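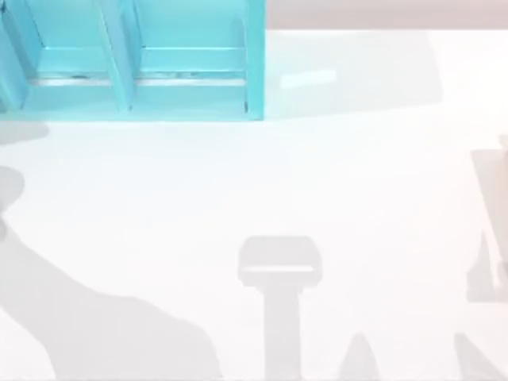 Finished The Salt Ferry last night, or this morning really, 2 a.m., and I have to be up for work so this is going to be quick and messy. Spoilers for the whole thing. All of it. Go away if you haven't read to the end.

OK so. Chapter nine. Kütt on the ice.

I knew somebody was going to die out there, the book practically waves a flag at you from the minute they leave Staltness with one sled too few. But I had my money on Rero. Rero is old, Rero has the cough, Rero gives away his good knife in chapter six. Classic dead man stuff. And then it's Kütt who goes back for the dogs, and he just walks into the fog and the chapter ends. No scream or anything. Next chapter starts with somebody frying fish.

I had to put it down and walk around the kitchen for a bit.

What gets me is how the others handle it. They wait at the marker until the lamp oil runs out and then Natham says "well" and picks up his pack. One word. I hated him for that for maybe sixty pages. Then there's the bit at the tollhouse where the keeper asks how many in the party and Natham pays for the full number, pays Kütt's toll out of his own purse, and doesn't say anything to the others about it. And only the reader gets to see it because the chapter is from the keeper's side. A toll keeper! We never see her again! Best chapter in the book and it belongs to a woman who doesn't even get a name.

Natham generally – I've gone back and forth. First half he's a bully. The way he treats the boy at the tannery is awful and I don't think the book lets him off for it, which I've seen people complain that it does. He apologizes, sure, but the boy doesn't accept it. He just goes back to scraping hides. That felt right to me.

Now the duchess. Ugh. I do not get the duchess. Four chapters of her sitting at the window in the summer palace writing letters to her brother, and the brother has been dead since the prologue, and she knows he's dead, and we know, and she keeps on writing. I can see what it's going for. But it's right in the middle of the crossing! Every time I was properly scared for the party we cut back to another page and a half about sealing wax. I skimmed the third letter. Then of course the third letter is the one with the thing about the harbor chain in it, so I had to go back and read it properly after the harbor chapter made no sense. Served me right.

The harbor chapter though. When the chain comes up and the first ship just stops. I read that out loud to my sister on the phone and she said "you're doing the voice again" and yes I was doing the voice.

Things I'm still confused by:

Who opened the postern gate. It has to be Rero, right? He's the only one who knew about the hinge. But he's supposedly asleep in the granary, and the cook sees him there. Unless the cook is lying, and the cook does have that cousin in the garrison. I went back through and the cousin gets mentioned exactly one time, on page 281, in the middle of a paragraph about onions. That's either very clever or nothing at all.

Also the bells. Why do the bells ring in Staltness when the duchess signs. It's a ten day ride. Is it magic? The book hasn't had any magic up to then apart from the thing with the well, and that could of been a trick of the light. I kind of hope it isn't magic. I liked it as a world where people just believe in stuff and it's cold.

And the map in the front is wrong, I'm nearly sure. It puts the tollhouse on the near side of the river and they definitely pay after they ford it. Rero's boots are wet when the keeper looks at them. She goes on about the boots.

Olanrewaju Nnaji left a comment on my last post saying the ending is rushed and I should brace myself. So I braced. And I don't totally agree? The siege is rushed, yes, it's over in a paragraph and one of the gates gets two different names. But the last chapter is slow. Natham goes back up to the marker in the spring and one of the dogs is there. Gray now and half wild and it won't come to him. He sits down and waits. He takes his gloves off. That's the end of it, we don't find out if the dog comes over.

I think it does. My sister thinks it doesn't, and she hasn't even read it, she's going purely off me doing the voice.

Anyway there's a second one, it's called The Tollkeeper's something, Daughter or Debt, I've seen both, and if that's about my nameless lady from chapter fourteen I will lose my mind. Library has it on order. I'm already on teh list.

Going to try to get to bed before midnight tonight. Comments are open, tell me who you think did the gate, and please no spoilers for book two, I will delete them.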